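Category: Laundry & Clothing Care » Dark Colors
Posted by Lilla Fekete in October

My black T-shirts turn gray at the collar after six or 7 washes. I use the Rilora liquid for darks, cold water, short program. Is it the detergent or the spin?

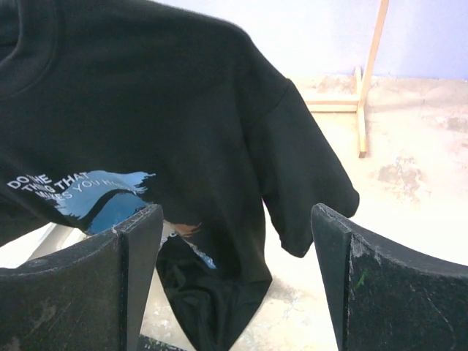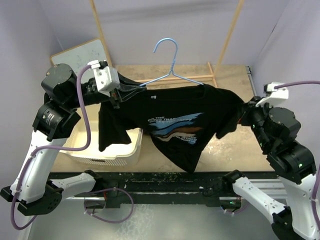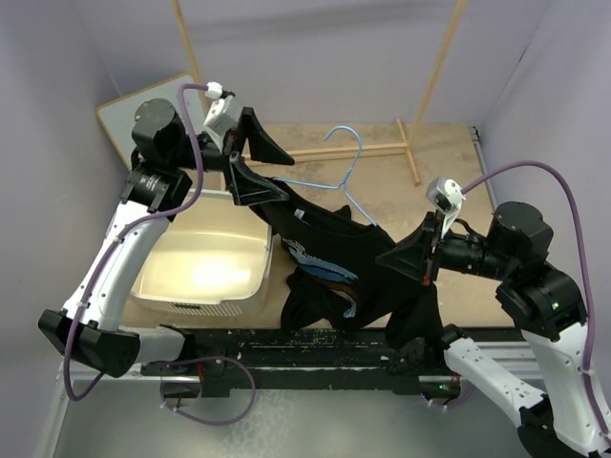 I think the drying matters more than the washing. In my flat I have only one line, over the radiator, and the collar is always the last part to dry. So I started to put a black T-shirt on a thin wire hanger, the light blue kind, and the line stays free for towels. But I am afraid the neck will stretch.

barell_ok wrote:
It is the spin. Mine goes at 100 less than before and I see a difference. Turn them inside out also.

Trateck wrote:
I do not agree. Spin makes creases, it does not take color. For me the radiator is guilty – heat is bad for black cotton.

Adjei wrote:
Please put the hanger in from the bottom, never through the neck. The ribbed part becomes loose and it does not come back.

Trateck wrote:
If the neck is wide it is no problem. I have done it for years.

Lilla Fekete wrote:
Thank you all. I will try without the radiator first, and less detergent. Does vinegar help or is this only a story?

261 views | Contact | © Laundry Corner Forum | Back to top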